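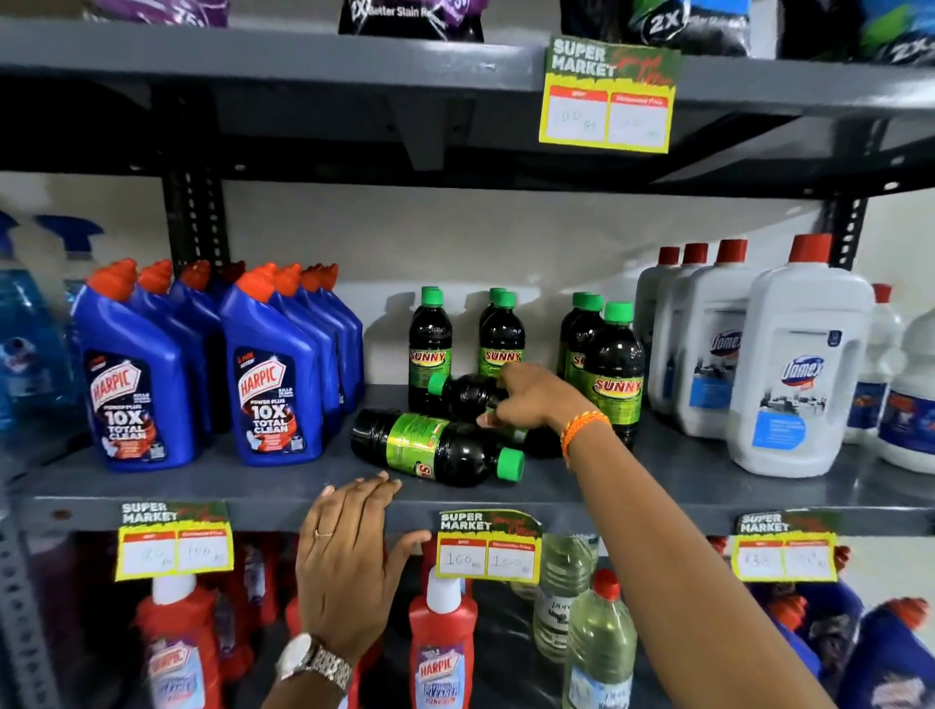

How long does it take to straighten one bay of cleaning products in a small supermarket?

Three minutes for a bay that was faced up the same morning, and a lot longer for one that got skipped. I timed it over and over for this project and the spread surprised me, so most of my report ended up being about why.

I did my retail operations placement at Grodow, a neighborhood supermarket with narrow aisles and a really busy household section. My project partner was Myroslav Onyshchenko. He took the snack aisle, I took cleaners, and I still say I got the better deal (chips bags slide everywhere!). Our course asks for a shelf study with a question, a method and some findings, and my question was pretty simple — what falls out of order first, and what can the person filling the shelf do about it?

What I did

I checked the same bay at opening, after lunch and before closing, and wrote down anything that had been turned around, pushed back, knocked over or put in the wrong group. Then I fixed it and wrote down how long that took. By the end I had 151 entries in my notebook. I typed them all into a spreadsheet that we named Zisix, for no good reason except that every normal file name on the shared computer was taken.

I also kept a rough map of the bay on graph paper. Each product got its own color, and I marked a little x wherever something had gone wrong. After the first week the x's were already bunching up in the middle of the shelf, and I was pretty pleased with myself because it looked like a real result.
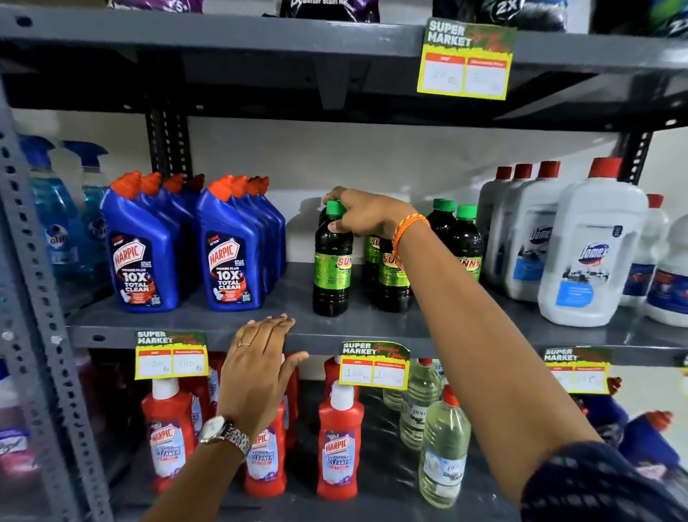 My first guess was that heavy products would be the easy ones, and that was only half right. Weight helps a bottle stay put, but what really matters is whether it has firm neighbors. The Harpic bottles do well when they're set up in two rows of four going straight back, with the front pair facing out, because you can see right away if one is crooked. The floor cleaner in the middle is harder. When I lift one Sunny bottle by the neck to turn it, I have to watch the ones next to it, so I got into the habit of keeping my other hand flat on the shelf edge for balance. It feels silly for the first day and then you do it without thinking.

The other thing I learned is that shoppers are gentle with the front bottle and rough with the second one. People reach past the front one a lot. I asked my own mother why she does that and she told me the ones behind are cleaner, end of discussion.

Myroslav wanted us both to use the method from our handout, the Kovalchuk order, where you start at the left end and finish each product completely before touching the next. I tried it for a week. It's fine in snacks. In cleaners I kept having to go back, so I switched to doing all the fallen bottles first and the facing afterward, and my times got noticeably better. The worst bay I ever timed took 900 seconds, and that was with the left-to-right order and two customers asking me where the sponges were.

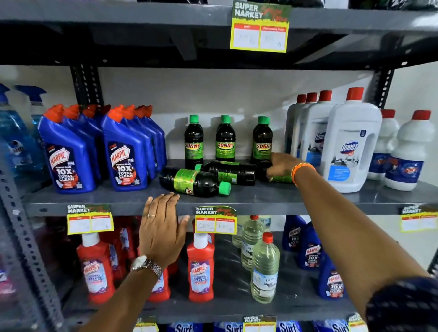

Fallen bottles deserve their own section, so they're getting one. A bottle on its side takes up more of the front than a standing one, and shoppers reach over it, and then the next one goes. In my notes, a bay that had one bottle down at lunch usually had more down by closing. Standing them up is quick work. Finding space for them is what takes the time, since the ones behind have usually drifted forward by then and need to be pushed back in line first.

Price cards were my other headache. I had a whole page on them in my draft, and Ms. Dandon, our supervisor, crossed most of it out because it didn't answer my question (fair enough). What survived is one line: check the card every time you face the product under it.

What I'd change

I would start with a bigger notebook and a better code for the problems. My letter T meant "turned" in week one and "tipped" in week two, and sorting that out cost me an entire evening. I'd also like to compare two bays filled in different orders on the same day. Myroslav says he'll help if we can do it in November, when our exams are out of the way, and this time he gets the cleaners.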